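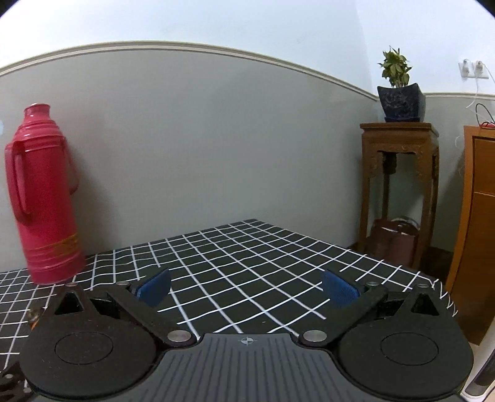 The cost of covering a table is seldom treated in the literature on small catering businesses, although the tablecloth is washed more often than any other large textile they own. Most studies look at bed linen from hotels, where the laundry process is the same every day and the stains are few. Table covers have a different life. They receive wine, fat and candle wax, they are pulled at the corners, and they may lie folded in a van until Thursday before someone brings them to the wash. A cloth like the tablecloth in Figure 3 must also lie over the table during the whole time it is in use, and it is in this period that most mechanical wear comes, from plates, elbows and anything else that is put down on it. We therefore separate in this section the wear from use and the wear from washing.

Our material comes from the stock books of two rental firms, Tudik and Vilela, which both supply covers for weddings, school meals and village events in the Clorkton area. Together the books contain 3812 entries, where one entry means one cloth sent out and returned. For each entry the firm wrote the type of fabric, the color, the stains found on return and the decision taken: wash, repair or discard. The handwriting of the older Vilela books is difficult in some places, and entries that two readers could not read in the same way were left out before the counting.

4.1 Washing temperature and loss of color

Tudik washes all its covers at 60 degrees. Vilela used this temperature only for white cloths and washed the dark ones cold, with a longer program. We expected that the dark covers from Vilela would stay longer in service, and for the plain ones this was the case. For printed covers the picture is less clear. A print lies on the surface of the fabric in many cheaper cloths, and it can be rubbed away while the ground color is still good. The staff at both firms told us that a customer will accept a ground that is a little gray, but not a line that is broken. This agrees with the books, where "print" is given as the reason in almost 75 percent of the discarded patterned cloths.

The kind of pattern is also important. On a cloth with flowers the eye does not easily find a small fault. On a regular pattern of straight lines, every missing part is noticed, and so is every fold - a cloth that was ironed badly shows it at once, as the squares do not meet at the right angle. The Skastuson scale, which we use for grading in section 5, was made for plain fabrics and has no step for this. We have added one extra grade for faults in the print, and we judged the line pattern separately from the ground. The type of cover that we mean by "dark ground, light grid" in the tables is the one in Figure 4, with a white square grid printed on black.

Figure 4. Table cover of the type "dark ground, light grid".

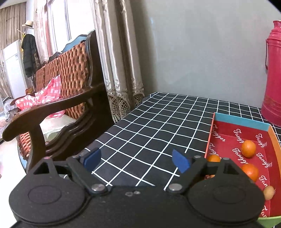
4.2 Repair or discard

Small holes were repaired by both firms, but under different rules. Tudik repairs a plain cloth up to two times and never repairs a patterned one. Vilela had no written rule, and the decision depended on the season: in May, when the demand is high, cloths with visible darning were still sent out for outdoor events. For this reason we do not compare the discard rates of the two firms month by month.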